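Reading time: 4 minutes

We use cookies to keep this blog running. By continuing to read you agree to our use of cookies. OK

Dark evenings and too many lamps

2018-12-12

I have been meaning to write about lamps for weeks, and every time I sit down to do it I end up getting up again to move one. So forgive me if this wanders a bit. It's that time of year when the light goes before I've started supper, and I have become the kind of person who thinks a great deal about where a bulb should go.

When we moved to Ploltgate the front room had exactly one light in it, a big one in the middle of the ceiling, and it made everybody look as if they were waiting to see a dentist. I lived with it for longer than I care to admit. I'd come home, flip the switch, wince, and go sit in the kitchen instead. My mother never used a ceiling light after supper in her life. She had a little lamp with a pleated shade on top of the bookcase and another by her sewing chair, and I remember that house as golden from October on, although I'm sure the bulbs were just old and weak!

What changed things for me was an evening at Themba Xaba's place last January. He made a lamb stew that I still think about (he puts dried apricots in it, and a lot more black pepper than you would dare), and somewhere between the stew and the coffee I noticed I hadn't once looked for the overhead switch. He had a lamp on the floor behind the couch, one on a low stool, and one way over in the corner, lighting up nothing but the wall. I asked him about the one in the corner and he said that was the most important one in the room. I laughed, and then I went home and tried it, and he was right.

So now I have a corner lamp. It came from the thrift store in Firevville and it cost me 16 dollars, with a dent in the base that faces the wall. The second one I ordered from Prikia, and I was less lucky there, because the cord was far too short and I had to push the armchair over to meet it. The armchair turned out to be nicer there, so I suppose I can't complain. The cat has taken it over anyway.

I do have a few things I'd pass along if you are fighting with a room of your own. Keep at least one lamp below the height of your elbow when you're sitting down. Try the bulb before you blame the shade – I returned a perfectly good shade once and felt foolish about it for days. And give any new arrangement a full week of evenings, including a rainy one, before you decide. Sibusiso Joubert, who has been my friend through a great many apartments, thinks a week is excessive and moves everything the same night. We have agreed to disagree, mostly over pie.

I will say that low light shows you different things about a room. Mine turned out to have a lovely old door frame that I'd never paid any attention to, and also a water stain over the window that I had been happier not knowing about. The stain will have to wait for spring. I've hung a fern near it, and the fern is doing its best. 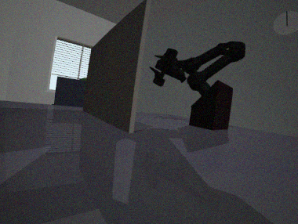
The part I am still working on is the back half of the front room, the long end past the armchair, where I keep the desk and all the things I don't want company to see. For a while I thought about a folding screen, but the ones I like only come up to my shoulder, and I suspect they would look a little lost. I'd much sooner have something like that tall panel, standing free on its shiny grey floor and going up and up in the dim light. Our floor is scuffed pine and would never gleam like that no matter how much wax I put on it, but a good high divider with a lamp tucked behind it might be just the thing, and there's enough plain canvas left over in the hall closet to cover one side. I'll measure the ceiling this weekend, if I can get the cat to move.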